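Wullside Packing Hall: Fire Safety Walk-Through
Inspector: Vendula Lukáč
Date: April 2, 2020

1. Exit doors, north and south. Pass. South door closer is slow; adjust.
2. Extinguishers. Pass. Unit 17 gauge reads low in the green. Recheck in December.
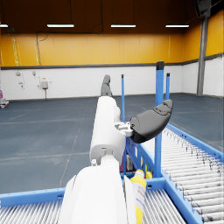

3. Emergency lighting. Fail. 4 fittings out on the stair to the Ljungberg store. Batteries on order.
4. Call points. Pass. Tested from the panel with Minoru Koyama.

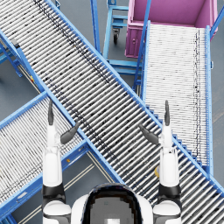 5. Sprinkler valve room. Pass with comment. Valve chained open, tag 554 faded. Replace tag.
6. Waste storage. Fail. Cardboard stacked against the outside wall. Move to the marked bay.

Items 3 and 6 to Aslak Solberg for action.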